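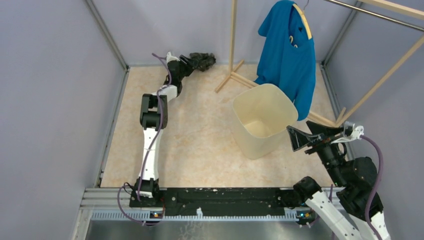 Last changed: 18 September 2018

Field Notes > Visits > Core stores

An open day among the mud: the Wisia core store, Skellau

Most people given a free Saturday in Skellau would go to the lake. We went to look at mud, old mud, in boxes, in a shed behind the rail yard. The Wisia core store opens to the public once a year, and the bus out there was fuller than I had expected, although half of it got off at the garden center.

Wisia keeps the rock cores from the drilling at Illon, where a company once hoped for gas and got 2430 meters of very well documented disappointment. The gas people went home. The cores stayed, and geologists have been happily sawing bits off them ever since.

The tour began with a safety talk longer than some of the geological periods under discussion. After that we were let loose in the aisles. Box 643 was open on a table, and it was the star of the day: a stretch of dark gray mudstone from the bottom of an ancient lake. It looked like a driveway. Dissolve a spoonful of it in some very unpleasant acid, though, and what's left behind is pollen, fern spores and now and then a scrap of insect wing.

You get to see these down a microscope, after a line. The spore I was shown resembled a deflated soccer ball. The man behind me said his was a hair on the lens, and he was right.
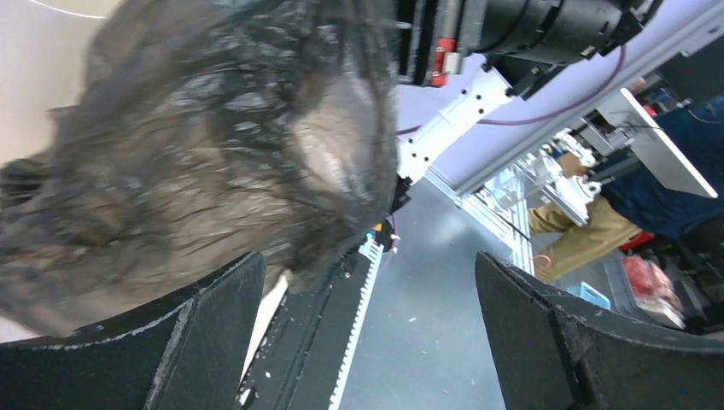 Lunch, and the walk to the Lu

The canteen had soup in 2 colors, and I couldn't tell you what separated them apart from the price. Eat early, or bring a sandwich.

In the afternoon there was a guided walk along the Lu, a river that is a ditch for most of the year, to see the same mudstone where it comes up to the surface. It's 3 miles there and back and the leaflet says "gentle." The leaflet was written by someone with knees. We were allowed to split loose slabs with a borrowed hammer, and a girl of maybe eight found a very nice fern leaf in her first piece. I found gravel.

The shop sells postcards of spores, and I bought more than I have friends for. There's a smaller event in December, indoors, with slides and no hammers. Parking is free if you can find the gate, which is painted the same green as the hedge.

Shared 3 times | 2 comments

Contact | © 2018 Field Notes | Back to top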